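Speaker notes – "The Heap: folding clothes that don't want to be folded"
Ballby Community Hall, Nov 14, 2018
Slot is 22 minutes including questions. Do not do the sock material. There is never time for the sock material.

OPENING (stand away from the lectern)

Good evening. Show of hands: who has a chair at home that was bought for sitting on and now holds clothes? Keep your hand up if you can still see the chair.

(Wait. Let them look at each other.)

I started keeping a laundry diary in August. I wrote down every garment I folded, and by last week I had reached 1370. Of those, 539 were things I had to fold again, mostly because I'd shoved something in on top of them. I'm told other people took up running.

Tonight is about the part of the job the folding books skip. They all begin with the shirt lying flat, arms out, facing the ceiling like it's at the beach. My shirts have never once arrived that way. They arrive as a heap, and the heap is where the time goes.

SLIDE 2 – THE HEAP

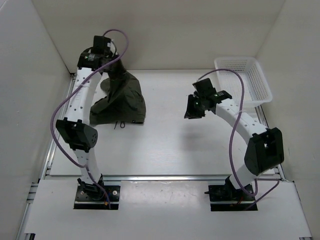
Slide 2. Olive green, one drawstring, no visible plan.

Leave this up for a bit. Ask the room: which end is the top? Take a few guesses and don't confirm any of them.

Then make the point. There's a fold standing up in the middle and creased flaps going off either way, and from here I couldn't swear to you what kind of garment it is. But there are clues. A short dark tie is hanging out along the lower edge. There's a little light-colored tag or patch at the corner. When I'm faced with a pile like this at home, I go hunting for that sort of thing first, because a drawstring usually lives at a waist or a hood, and a label usually lives at the back of something.

Mention the table too. White, flat, nothing patterned under the cloth. I folded on a floral bedspread for eleven years and lost a floral blouse on it twice. (If this gets a laugh, move on. If it doesn't, move on faster.)

DEMO – bring up the Cuveck sweatshirt

Drop it from shoulder height. Don't arrange it. Last time in Rakine I arranged it without noticing and a woman in the second row called me on it, correctly.

Say out loud what the hands are doing:

Find an edge. Any hem will do. Run along it until you hit a corner or a seam.

Hold there. Lift with the other hand and let the weight of the cloth do some of the sorting. Cloth is lazy and will hang straight if you give it a minute.

Lay it down away from you. Smooth from the middle out. Sleeves last – sleeves are liars and should not be consulted early.

SLIDE 3 – HEMS, AND WHICH ONE YOU'VE GOT

Here's where most of us go wrong, me included. You grab what you think is the hem and you've really got the front, the back, and a bit of something else, all puckered up together.

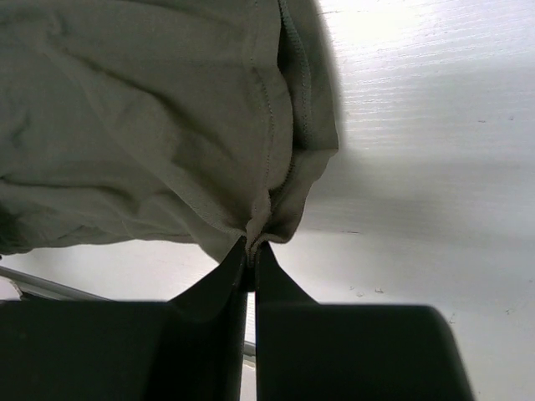

So look at the stitching before you pull. A neat dotted line set a little way in from the edge is generally the outside of the garment. Raised overlock, the chunky zigzaggy sort, is generally the inside. If you can see both at once, you're looking at two layers that have slid apart, and the dark gap between them is where your hand ought to go. Open it, line the edges up, then take hold again.

And if the corner has gathered itself into a little twisted roll, let go of it. Tugging just makes a tighter roll. I have tested this with great commitment.

(Pass around the practice squares from the Tripathi remnant bag. Get them back this time.)

QUESTIONS I WILL BE ASKED

Fitted sheets: two corners inside the other two, then lower your standards.

Ironing first? No. I don't iron at all, and I'd like that kept in this room.

Rolling or folding? Rolling for suitcases. At home, whichever one gets your chair back.

Remember to thank the hall for the table, and take the sweatshirt home.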